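Chapter 7
Ordinary Work, Difficult Machines: Can Robots Do the Chores Yet?

After studying this chapter, students should be able to:

- explain why tasks that people find easy may be hard for a machine;
- tell the difference between a task that a machine can perform and a task that it can be trusted with;
- describe the main stages of a two-handed task;
- judge a published claim about a household or shop-floor robot.

7.1 The Problem of the Easy Task

A factory in the town of Plunau fills, caps, and labels bottles on a line that needs few workers. The machines on the line are fast and rarely make a mistake. At the end of the same building is a small room where returned bottles are opened, emptied, and sorted for recycling. All of the work in that room is done by hand.

Visitors to the factory often expect the reverse. Putting a cap on a bottle and taking one off seem to be the same job done in two directions. On the filling line, however, each bottle is the same height, stands in the same place, and arrives at a known moment. In the sorting room, the bottles come in many shapes. Some are crushed, some are sticky, and some have lost their caps before they arrive. A worker deals with these differences without stopping to think about them. A machine must be given some means of dealing with each one.

This chapter uses the term structured work for tasks in which the objects and their positions are known in advance. Unstructured work refers to tasks in which they are not. Most household chores are unstructured. So are many of the jobs that remain in shops, kitchens, and warehouses after the repeated work has been automated.

7.2 Two Hands and a Bottle

Opening a bottle is a useful case for study. It is short, familiar, and nearly always done with two hands. One hand keeps the bottle from turning while the other turns the cap. If the first hand holds too loosely, the whole bottle spins. If it holds too tightly, a thin plastic bottle bends, and the liquid may spill when the cap comes free. People adjust their grip throughout the task by feel.

A machine with two arms must divide the work in a similar way. It must find the bottle, choose a place to hold it, bring the second gripper to the cap, and keep the two arms in agreement while force passes between them. An error of a few millimeters at any stage can cause the next stage to fail.

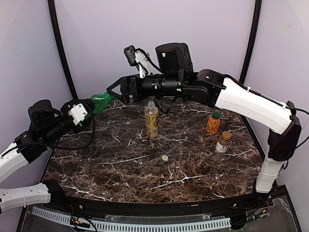

Figure 7.1 Two robot arms at work on a green plastic bottle. The left arm holds the bottle at a slant, and the tip of the right gripper is at the cap. Three other bottles stand on the tabletop.

The bottles in Figure 7.1 differ in color and height, and one of them has no cap. Clear plastic presents a further difficulty. Light passes through it and reflects from its surface, so a camera may give a poor estimate of where the bottle begins and ends. The pattern of a tabletop can show through the plastic and confuse the estimate further.

7.3 Performing a Task and Being Trusted With It

Consider a classroom trial using a two-armed machine named Lill. The machine was given 59 bottles to open, one at a time. In the first part of the trial, 30 bottles of a single type were used, and Lill opened all but seven. In the second part, the remaining bottles were of mixed types, and it opened 18. Each attempt was allowed the same amount of time, and a person reset the table between attempts.

A newspaper might report these results by stating that a robot can now open bottles. The statement would be correct, but a household or a business would need to ask several further questions. Who picks up the bottle that was dropped? Does the machine know that it has failed? How long does a successful attempt take, and how much of a person's time is spent watching it? A machine that must be watched at every moment has saved its owner very little work.

For this reason, the present answer to the question in the chapter title is a limited one. Machines can perform many single chores under prepared conditions. Far fewer chores can be left to them for a full day in an ordinary home. The sections that follow examine grasping, vision, and recovery from error, and then turn to the cost of each.

Review Terms
structured work, unstructured work, gripper, two-handed task, recovery

Related Chapters and Readings
Chapter 6: The Filling Line at Plunau
Chapter 8: Grasping Soft and Thin Objects
Chapter 9: Seeing Through Clear Plastic
Case Study: Floor Cleaning at the Tresine Hotel
Case Study: Birkell Laundry and the Folding Problem
Laboratory Exercise: Timing a Household Chore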